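Feb 14, 2021

I had been promising myself a proper look round the Flevbridge grain terminal for years, and when the invitation finally came I very nearly talked myself out of it, what with the forecast and the long drive along the estuary in the dark. I'm so glad I went! They kept our party small, we all wore masks and stood well apart in the yard, and even with a wind that went straight through two jumpers I would happily have stayed until teatime.

We began at the weighbridge, which everybody treats as the dull bit and which I could have watched all morning. Each lorry stops, a long metal probe swings over and dips down into the load in 5 places, and the wheat it draws up is sucked through a pipe into the little sampling hut. By the time the driver has found his paperwork the moisture and protein figures are up on a screen. If the load is too damp it goes to the dryer, with a charge that comes off the farmer's cheque, and if it is very damp it goes home again. I asked how often that happens and was told "more than they'd like", which I took to mean after last year's harvest, quite a lot.

From there we walked over to the intake pit, where the floor is a great steel grating and the noise when a trailer tips is tremendous. The dust used to be dreadful, they said (and you can see it still in the rafters of the old shed), but the new extraction hoods from Noretti went in the winter before last and the men who work there are very pleased with them. I came away with clean shoulders, anyway, and rather gritty boots.

Then up the silo stairs. I had not quite understood that there would be so many of them, and I stopped on every landing to admire the view, as I told the others. The bins hold 1,000 tonnes apiece and stand in a double row right along the quay, with a conveyor running over the top under a tin roof. You can look down through a hatch into one that is part full, and it is a strange thing to see that much wheat lying perfectly still. Cables hang down inside with temperature sensors strung along them, and a warm patch shows up in the control room well before anyone could smell trouble.

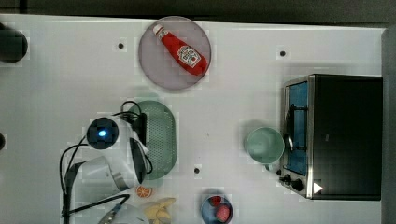
The control room itself was a good deal quieter than I'd expected. One person runs the whole intake from two screens, using a system by Omeck that decides which bin each load should go to, so that milling wheat isn't mixed with feed wheat by mistake. It can also work out blends. A mill might ask for a certain protein level, and the terminal will draw from several bins at once to meet it, which seems to me a very clever way of making the most of a patchy harvest. I'm told the old hands still like to rub a few grains between their fingers before they believe it.

We finished on the quay, where a coaster chartered by Vidal was loading feed barley. There is only one loading spout, and with the tide as it is at Flevbridge they have a fairly narrow window to fill a ship and get her away. Rain stops everything, of course, and the hatches have to be closed at the first spot. The terminal would dearly love a second berth, and there has been talk of one for as long as I've been writing about grain, but the dredging alone would cost a fortune and the port has other things to spend its money on.

I did ask about prices, as one does, and got the usual careful answers. Most of what is in store has been sold forward, and the farmers who are still holding wheat are hoping for a bit more in the spring. Imports have been coming in through the same quay since the autumn, so on some days the conveyor runs one way in the morning and the other way after lunch.

There will be another visit once the new crop is in, with room for 60 people over the day if the rules allow it by then. Put your name down early with the terminal office, wear something you don't mind getting dusty, and do bring gloves for the silo stairs, as the handrail is bitterly cold.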